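The left arm stopped at step 200 for the third time that evening, and Sun-ja Maeng wrote it in the log.

The log was a bound book with ruled pages. The club rules required one, in ink, next to whatever the computer recorded. Her entries were short. Time, arm, step, result, initials. Under result she put *stopped, no fault shown*, the same words as the two lines above.

She had joined in April, after the build was finished, so she had never drilled a hole or crimped a wire in it. Her job was testing. The others had given the rig a name, Jekby, from a shipping label. Sun-ja called it the rig.

The task for the Mitsotakis-Vlachou round was simple to write down. Both arms start from rest. Both arms reach the box. The box is gripped from two sides, raised clear of the work surface, held, and set back. Forty seconds was allowed, written on the score sheet as 40 s, and the clock did not stop for a fault. Touching either arm by hand ended the run.

At step 200 the left arm should have been turning away from the floor and toward the box. It came down with its fingers open and stayed there. The joint currents were normal. The wrist camera was sending pictures at the proper rate. She opened the last one it had sent before the stop.
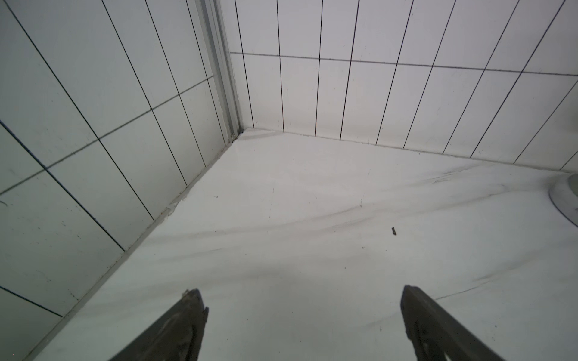 She ran the joint test next. Base, shoulder, elbow, wrist, each through its full range and back to zero. Every joint returned within tolerance. She wrote that down. She swapped the left camera cable for the spare and ran the task again, and it stopped at step 200. She put the old cable back, as the rules said a part that had been cleared should be refitted, and wrote that down too.

The training set had 319 runs in it. All of them had been recorded before she joined. She had been told it was a good set, and she had no reason to doubt it, but she had not looked at it. She looked at it now. She put the playback at four times speed and made a pencil mark in the back of the log whenever the left wrist dipped toward the floor with the fingers open.

By the end she had 21 marks.

In each of those runs the person driving the arm had gone down to the floor first, closed on something small, carried it to the left wall and let go. Then the run went on to the box as normal. In most of them the thing was too small to make out. In one it was clearly the corner of a cracker. Somebody had been tidying up. They had been tidying with the arm, in the middle of recording, and had saved the run anyway.

She wrote: *Policy has learned to clear the floor before lifting. Does not know what to do if first pick fails.* She read it over and underlined nothing.

There were two fixes. The first was to cut the marked runs and train again, which took a night. The second was to wipe the floor. The van for Cerkbridge left in the morning.

She got the cloth.

With the floor wiped, the left arm passed step 200 without slowing. The right arm came in low, under it, as it was supposed to. Sun-ja kept her hand beside the stop switch and her eyes on the two wrists. They had touched once in May, before the heights were changed, and the mark was still on the paint. 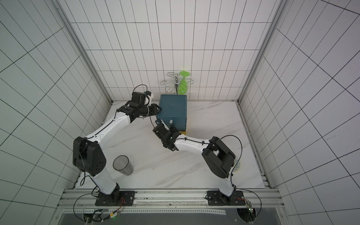 **Grastby Robotics Club** – Members' Writing

The gap between the grippers was small and it held. She counted the steps off the screen under her breath. The left gripper settled. The right gripper settled. The box went up, stayed up, and came down nearly where it had started. She logged the time and ran it again.

She ran it until the log page was full, and it did not stop. At the foot of the page there was a space for remarks. She considered what belonged there. A clean floor was not listed in the setup procedure. If it was needed, it should be listed. She turned to the procedure, found the line that said *check work surface is level*, and wrote underneath it *check work surface is clean*. She dated the change 2025-09-20 and initialled it.

Then she sat on the stool for a while with the motors on.

The retraining job could still be started. It would finish after the van had gone, and would be no use at Cerkbridge, but it would be there when they got back. She typed the run numbers into the exclude list from her pencil marks. At the one with the cracker she stopped and played it through again at normal speed.

Whoever was driving had taken care over it. The fingers opened a little wider than they needed to. They missed, backed off, came in from the other side and closed. The arm rose slowly, as though the thing might spill, and crossed to the wall and put it down. Then it waited there, a full second by the counter, before it turned to the box.

There was no operator name on the file. The field had been left blank.

She checked the other marked runs for the wait. It was in every one.

Sun-ja left that run number off the list. In the log, on a fresh page, she wrote the number, and beside it *retained*, and in the column for the reason she wrote *recovers from missed pick*, which was correct. She started the job, set both arms to rest and cut the power to the rail. She took the cloth with her and put it in the crate for the van, on top of the spare cable.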